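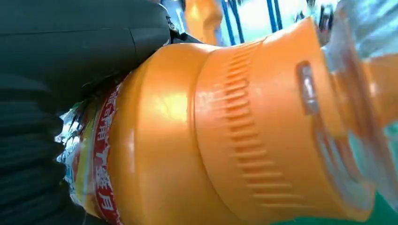 Welcome to the Pomach refill shop, and thank you for stopping to read before you visit! Most of you write to ask the same handful of things, so Dorottya and I have put our answers together on one page. Do bring whatever containers you have at home. A big orange plastic bottle with a nice glossy finish will do every bit as well as a smart glass jar, and we shan't turn up our noses at old squash bottles either.

Do I need to wash my containers first?
Yes please, and let them dry right through with the lid off, overnight if you can manage it. A drop of water left at the bottom can make washing-up liquid go thin and strange, and it does flour no good at all.

How do you work out the price?
We weigh your container empty, write the weight on a little sticker, and weigh it again once you have filled it. If the sticker survives your next wash – they sometimes do – you can skip the first step next time. 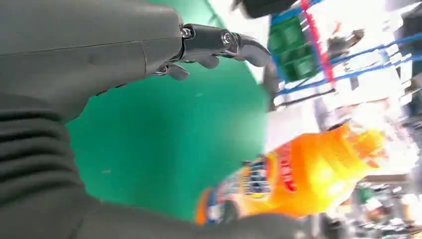
Metal fingertip, bent downwards, against green.

What is the largest container I can fill?
Our counter scales take up to 3000 grams, container and all. For anything heavier, ask for Nandi, who will take you through to the floor scales at the back and will very likely tell you about her tomatoes while you wait.

Can I bring back something I filled by mistake?
I'm afraid we can't pour anything back, even if you only let go of the lever a second too late. We have all done it, and a neighbour is usually glad of the extra rice.

When is it quietest?
Early afternoon, as a rule. In April we also open until 6 in the evening, which suits people coming home on the bus.

Do you deliver?
Only within Pindness, and only dry goods. Leave a note at the till with your address and we will ring you to settle a time.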